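Home | Guides | Downloads | Support

Cananley Lectionary Reader
Section 3: Setting Up the Daily Reading Plan

The reading plan tells the software which Scripture passages to show each day. Set it up once for each congregation. You need an administrator password and the name of the calendar your church follows.

1. Open the Plans menu and select New Plan.
2. Choose a translation. The plan uses it for every passage unless you change a single reading later.
3. Choose a one-year or two-year cycle.
4. Enter the start date and press Save.

Note: A plan that starts in February does not load the earlier readings. To add them, select Fill Past Days. 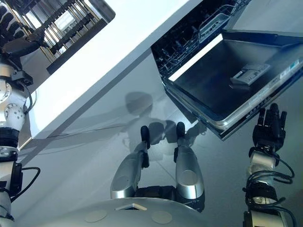 Manual no. 3109, page 14

3.2 Psalm Numbering

Hebrew and Greek traditions number many of the psalms differently. Psalm 51 in most English Bibles is Psalm 50 in the Greek count. The reader stores both numbers and displays one.

1. Open Plans, then Numbering.
2. Select Hebrew or Greek.
3. Open the reading for any day and check that the psalm heading matches your printed Bible.

Caution: Do not change the numbering while a plan is being shared. Linked devices keep the old headings until they are restarted.

3.3 Notes and Cross-References

Each passage can carry notes, which appear beside the verse or at the foot of the reading. To attach one, select the verse, press Add Note, and type the text. A note may include one photo — for a lesson on the cup and the platter in Matthew 23, a picture of a round cream-colored plate like this one would do. Photos are stored with the plan and are copied when the plan is exported.
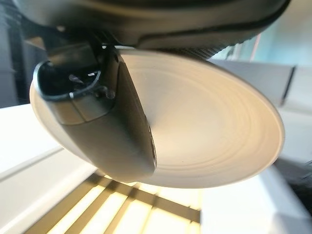
3.4 Exporting a Plan

An exported plan is a single file that can be opened on any device running the reader. Select Export, choose a folder, and wait for the Done message. Notes travel with the file, and so do their photos; a plain shot of a plate's cream-colored underside adds little to its size. If error 2081 appears, the folder is read-only — choose another and repeat the export.

Related guides
Stimine Concordance: First Use
Rowlands Hymn Index: Import and Export
Ulmont Parish Calendar: Movable Feasts

Contact Support | © 2023 Cananley | Back to top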